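Remote demonstration work moves into simulation at Nendstead

Wrist view, simulated cell: gripper closed on the white cylinder with the cross-shaped knob.

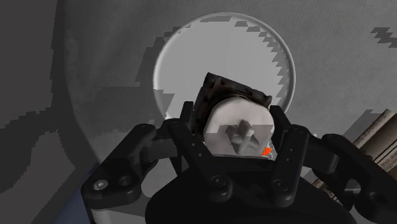

Simulated gripper holding the cylinder end-on, with the brown block and translucent disc behind. Render from the Clonevholm task set.

The manipulation group at Nendstead has finished the first block of teleoperated demonstrations for the Clonevholm task set. The block contains 300 episodes, all recorded in simulation, of which 291 passed review and have been released to the training team. The remaining nine were rejected for dropped command packets and will be recorded again in March.

Each episode is driven by an operator using a hand controller with six degrees of freedom and a trigger. Controller motion is mapped to gripper motion at a scale the operator can change between episodes but not within one. The trigger sets the finger opening continuously. Earlier sets used a two-state trigger, open or closed, and the policies trained on them tended to close at full speed regardless of what was between the fingers.

Commands and joint states are logged at 20 Hz. Wrist images are stored at the same rate and share a clock with the joint data, so no resampling is needed before training. Operators work from the wrist view and one fixed overview. They can hide the overview, and several have taken to doing so for the final approach, where the wrist view gives a better indication of whether the two fingers will meet the object evenly.

Clutter is placed by script at the start of each episode. Objects may overlap in the wrist view, and the operator is expected to reach the target without clearing the others first. Episodes in which a neighboring object is nudged are kept, provided that the target is still grasped and lifted. Episodes in which the operator backs off and tries again are also kept, with the retry marked in the log. Josphat Masanja, who ran the review, asked for this change after the previous block, which had been trimmed to clean single attempts. "The policy had never seen a bad approach, so it had nothing to do when it made one," he wrote in the review notes.

Two known problems carry over. The shadow maps in the current renderer are low resolution, and shadow borders come out stepped on flat surfaces. The training team has been told to treat shadow edges as noise and to randomize light position on import. The second problem is contact. With round objects held between the finger pads, the solver can allow a slow rotation that the operator did not command. Raising the friction value hides this but makes release unrealistic, and the value has been left alone for now.

The next block will be recorded with the Tedesco controller, which adds resistance to the trigger as grip force rises. Operators at Grunau have used it for hand-guided work on the physical arm and report fewer over-tight grasps. A short comparison on identical starting layouts will be run before the change is made permanent. The target for the full set remains 2000 episodes.

Operators who want sessions on the new controller should put their names on the booking sheet. The simulation server is down for maintenance on Sunday, and any episode open at that time will be lost. Logs should be closed and uploaded beforehand, including those from incomplete sessions.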